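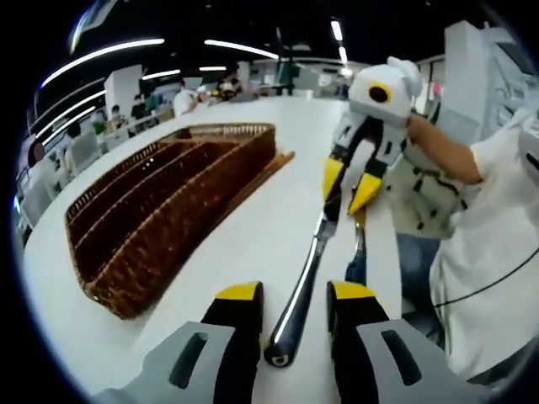 Dorottya Mészáros wrote in to ask whether a wicker cutlery tray can be washed at all, or whether she should give up on hers and buy a plastic one. She had been shaking it out over the sink for years and it still had crumbs in the corners. It can be washed, within limits, and there is no need to replace it. The method is below, along with how to sort the knives, forks and spoons when they go back in.

Allow an afternoon for the first part and leave the tray overnight to dry. The sorting takes a few minutes.

What you need

A clear table or counter
Two clean dish towels
A soft brush, such as an old toothbrush or a 2-inch paintbrush
A vacuum cleaner with a narrow nozzle
A bowl of lukewarm water
Dish soap
Wooden toothpicks
A sheet of drawer liner, if the tray lives in a drawer

Step 1. Take everything out

Empty the tray completely. Lay one of the towels on the table and put the cutlery on it in groups as you go: table knives together, forks together, large spoons together, small spoons together. Anything that isn't cutlery goes in a separate pile. In most kitchens this means rubber bands, a corn holder, birthday candles and a key.

Take the sharp knives out first and put them well back on the table. Paring knives shouldn't be kept loose in a wicker tray anyway. The tips work into the weave and break the strands, and you can cut yourself reaching past them for a spoon.

Step 2. Get the dry dirt out

Turn the tray upside down over the trash and tap the bottom with your palm. Turn it a quarter and tap again. Then go over it with the vacuum on low, one compartment at a time, working from one end to the other so that the crumbs are pushed in a single direction. The place where a divider meets the base holds the most. Run a toothpick along that line and vacuum again.

Do this thoroughly before any water comes near the tray. Flour and crumbs turn to paste when they get damp, and then they are much harder to remove.

Step 3. Wipe, don't soak

Put a few drops of dish soap in the bowl of water. Dip the brush, shake it off, and scrub along the weave. Work lengthwise in the long compartments and then go across the strands once. Wipe with a damp cloth right behind the brush. Change the water when it turns gray.

Don't put the tray in the dishwasher and don't leave it standing in the sink. Natural wicker takes up water and swells, and the dividers can come away from the ends. If yours is a plastic weave made to look like wicker, it will stand more water, but the same method works and there is less to go wrong.

For a sticky spot, hold a cloth wrung out in warm water on it for a minute, then brush. For a musty smell, wipe the inside with equal parts white vinegar and water and let it air. The vinegar smell goes by morning.

Step 4. Dry it all the way

Stand the tray on its long side, propped against something, so air reaches the underside. Keep it out of direct sun and away from the radiator, which makes the strands brittle. Leave it 8 hours at least, and longer in wet weather. Press a paper towel into the corners before you put anything back. If the paper picks up any damp, wait.

I rushed this once in December and found gray spots on the bottom a few weeks later. They came off with vinegar, but the tray had to be emptied all over again.

Step 5. Check the weave

While the tray is empty, run a finger along each divider. Loose ends that stick up will catch on fork tines. Tuck them back under the next strand with a toothpick. If an end won't stay, put a dot of wood glue under it and hold it down with a clothespin until the glue sets. Trim ends that are too short to tuck with nail scissors.

A rim that has started to unwind can be wrapped with thin waxed cord. Start an inch before the damage and finish an inch past it.

Step 6. Wash and polish the cutlery

There is no sense in putting dull cutlery back in a clean tray. Wash it by hand in hot soapy water and dry each piece right away with the second towel. Water spots on stainless steel come from drops left to dry on their own. If the spots are already there, rub them with a little vinegar on a cloth, rinse and dry.

Table knives need the most care where the blade joins the handle, as food collects there. Use the toothbrush. Pieces with handles of wood or another material should be wiped dry at once and never left in the water with the rest.

Small rust marks on steel usually come off with a paste of baking soda and water. Rub with the grain of the metal. Leave steel wool out of it.

Step 7. Decide what goes back

Put back what you use in a normal week, plus a few extra. The rest can go in a box on a high shelf for guests. A tray that is packed to the rim is slow to use, and the weight strains the base when you lift it.

If your tray has long compartments side by side, this order works for most right-handed people:

Left: forks
Next: table knives
Next: large spoons
Right: small spoons

Left-handed people may want it the other way around. What matters is that everyone in the house knows the order and that it doesn't change. Matching the way you set the table makes it easier for children to remember.

Step 8. Lay the pieces in

Put all the handles at the same end, the end nearest you when you open the drawer or reach for the tray. Lay the knives with their cutting edges facing the same way. Nest the spoons on their sides so that more fit in the width. Forks stack best with the tines down, which also keeps them from catching in the weave.

If pieces slide around, cut a strip of drawer liner to fit each compartment. Measure the inside at the bottom, as woven compartments are often narrower there than at the top. Felt also works but has to be taken out and washed.

Keeping it clean

Make sure cutlery is fully dry before it goes into the tray. This does more for a wicker tray than any amount of cleaning. Shake the tray out every month or so and do the full wash twice a year.

If the tray stands open on a table or sideboard, lay a folded cloth napkin over it between meals. It keeps dust off, and it's one more thing to wash, so it's up to you.

Reader notes

Tuấn Phan: I do the vacuum step with a piece of old stocking over the nozzle. It stops loose bits of wicker from being pulled off, and it saved a small earring once.

Archie Chisholm: What about varnish? Mine is going pale along the top edge where hands touch it.

Reply: A thin coat of clear food-safe finish is fine on the outside and the rim. I'd leave the inside of the compartments bare. Let it cure for as long as the can says before the cutlery goes back.

Čestmír Trnka: Handles toward you is right if it's in a drawer. Ours is on the table and people come at it from both sides, so we gave up on that part. Everything else I did as written, and the fork side no longer snags.

Dorottya Mészáros: Washed it last night. The corners needed the toothpick twice. It is still a little damp underneath, so the spoons are in a mug for now.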